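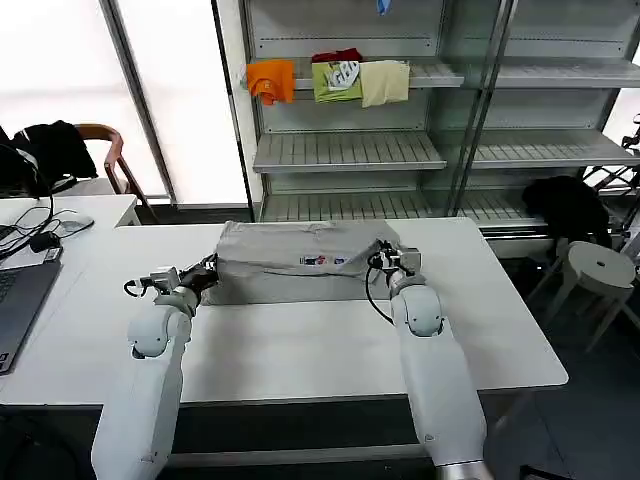

Both grippers on the gray fabric at Nullen's teaching table in Hargate.

Hargate firm will pay you to fold laundry, provided you do it with someone else's arms

By Dulce Tapia
Fri 11 July

A Hargate company is hiring people to tidy up cloth and bags for a living, a job many residents have been doing at home for years at considerably worse rates.

Nullen, which moved into the old Espinoza building in January, teaches robots to handle soft things. The teaching is done by remote control. An operator holds a pair of handles, the two white arms at the table copy whatever the handles do, and the whole business is recorded. Do it enough times and a computer is supposed to get the idea.

Enough times is a lot of times. The company's count stood at 2,022 recorded attempts as of Wednesday night, and the target for the first round is 4,000. Operators work in shifts and the current staff of 14 will grow to 22 by the end of the summer, if Nullen can find people who don't mind folding the same thing until lunch.

"Everybody thinks they'll be good at it," said Custódio Paiva, who runs the operator training. "They've folded shirts their whole life. Then they sit down and spend ten minutes trying to pick up a corner."

The trouble, Paiva said, is that the handles give you very little feel. A person knows by touch whether they have hold of one layer or two. The operator has to go by eye, and cloth is not cooperative about showing its layers. New hires tend to squeeze, drop, squeeze again and then say something that has to be kept out of the training notes.

They are also told to slow down, then to stop being so slow. A demonstration full of dithering teaches the robot to dither. Paiva said one early batch was thrown out after the software learned to pause above the table for several seconds before every grab, a faithful copy of an operator who was thinking about it.

I was given a turn on the handles and managed one fold, which Paiva described as "a shape." It has not been added to the count.

Bags are the other half of the work, and the less popular half. Fabric at least stays more or less where it is put. Plastic slides, crumples and catches the light, and an operator can spend a good part of a session finding out which bit of it is the opening.

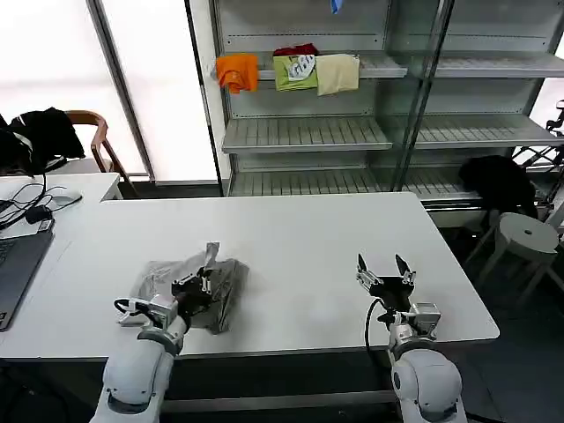 Left gripper down on a dark plastic bag, right gripper open and waiting its turn.

The finished system is meant for the returns counter at Droltmont, the mail-order clothing warehouse out on the county road, where unwanted clothes come back in every condition and somebody has to make them presentable again. Droltmont has agreed to a trial once the first round of recordings is done. Neither company would give a start date, and neither would say what happens to the people at the counter now, beyond the word "redeployed," which both of them used.

Paiva said nobody should expect the arms to beat an experienced packer soon. Asked how long the robot takes over a shirt when it is working by itself, he said it depends on the shirt. Asked about an easy shirt, he said he would rather talk about the bags.

The operator jobs are open to anyone over 18 and need no technical background. Applicants get a trial hour on the handles, and Paiva said knitters and people who play video games have done well so far, as has one retired dentist. Shifts are four hours with a break in the middle. Applications can be left at the front desk in the Espinoza building, where the bell works if you press it hard.

Recent items
Droltmont adds second loading dock, loses parking
Espinoza building elevator passes inspection
Hargate library to lend sewing machines
County road repaving pushed back again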